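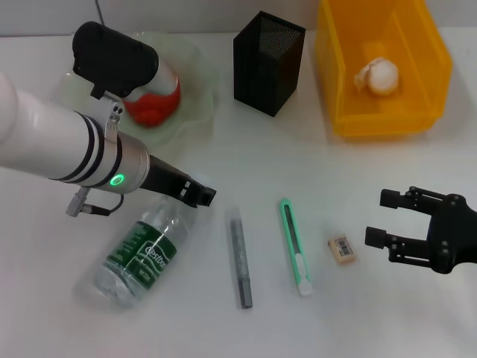 Figure 3. Plateau blanc du poste A : bouteille couchée au premier plan, coupe à bord ondulé, pot à crayons noir en maille métallique et bac jaune translucide.

3.2 Les contenants et leur accueil

La question posée dans cette section est simple : quand une table commune porte à la fois des objets isolés et des contenants, dans quel récipient les personnes rangent-elles chaque chose, et pour quels motifs ? Nous avons étudié des plateaux de petite taille, comme on en trouve dans les salles de pause des bureaux et des ateliers. Le corpus réunit 219 agencements, relevés en juin dans les locaux de Nirthorpe, et jugés ensuite par 36 participants.

Le poste A (figure 3) contient trois types de récipients que nous retrouvons dans une grande partie du corpus. Le premier est une coupe en verre pâle, légèrement verdâtre, dont le bord est ondulé. Le deuxième est un pot à crayons haut et rectangulaire, aux parois finement perforées. Le troisième est un bac de rangement empilable, ouvert sur l'avant avec une lèvre inclinée. Ces trois récipients ne donnent pas la même information à celui qui range. Le pot à crayons annonce sa fonction par sa forme étroite. La coupe, au contraire, accepte beaucoup de choses, et le bac encore plus.

Nous appelons « accueil » d'un contenant le nombre de catégories d'objets que les participants acceptent d'y placer sans hésitation. La liste des catégories a été reprise de la grille Asik, réduite ici à 10 entrées (boissons, aliments, écriture, outils, etc.). Le bac ouvert a obtenu l'accueil le plus large. Plusieurs participants ont expliqué que l'ouverture frontale permet de voir le contenu sans se pencher, et que pour cette raison une erreur de rangement leur paraît moins grave. Dans le pot à crayons, par contre, une erreur reste longtemps cachée selon eux, même si la maille laisse passer un peu le regard.

3.3 Le cas de la bouteille couchée

La bouteille d'eau en plastique pose une difficulté que la grille ne prévoyait pas. Elle est elle-même un contenant, mais elle est traitée comme un objet à ranger. De plus, sa position influence le jugement. Debout, une bouteille est comprise comme en service : quelqu'un va boire, il ne faut pas la toucher. Couchée en diagonale sur le plateau, comme dans la figure 3, elle est classée plus souvent comme oubliée ou à jeter. Le plastique froissé renforce cette lecture – un participant a parlé d'une bouteille « déjà finie », alors que la consigne ne disait rien du contenu.

Nous avons donc séparé deux décisions qui étaient confondues dans la première version du protocole : redresser l'objet, et le déplacer. Une partie des participants redresse la bouteille sur place et considère que la table est rangée. Les autres cherchent pour elle un récipient, et choisissent presque toujours le bac. La coupe est refusée par la plupart, avec l'argument que la bouteille y serait instable. L'étiquette vert foncé au lettrage blanc n'a été mentionnée que rarement, et jamais comme critère de choix.

3.4 Effet du contenu déjà présent

Un récipient occupé n'est pas jugé comme un récipient vide. Au poste A, la coupe contient un objet rouge arrondi, avec une bande blanche en haut, et le bac contient une forme blanche et bosselée que les participants ont souvent nommée « ail », parfois « papier ». Cette hésitation a été utile pour nous. Ceux qui ont lu un aliment ont réservé le bac aux aliments et ont refusé d'y ajouter des fournitures. Ceux qui ont lu un déchet ont proposé de vider d'abord le bac, puis de le réutiliser librement.

Ce résultat rejoint l'observation faite avec le corpus Tiwari, qui compte plus de 2 000 réponses écrites : le premier objet placé dans un récipient fixe une règle pour les suivants. Notre apport est de montrer que la règle dépend du nom donné à cet objet, et que ce nom peut varier d'une personne à l'autre devant le même plateau. Les petits objets posés directement sur la table, vers le milieu, sont traités en dernier et suivent en général la règle déjà établie. La section 4 reprend cette question pour les plateaux sans aucun récipient.

Articles récents dans la même revue

Hauteur des étagères et fréquence d'usage dans les cuisines partagées
Le pot, la boîte, le tiroir : vocabulaire du rangement de bureau
Grille Asik : notes pour une version courte
Zorkalus, un carnet d'annotation pour les intérieurs ordinaires
Que reste-t-il sur la table ? Enquête dans trois ateliers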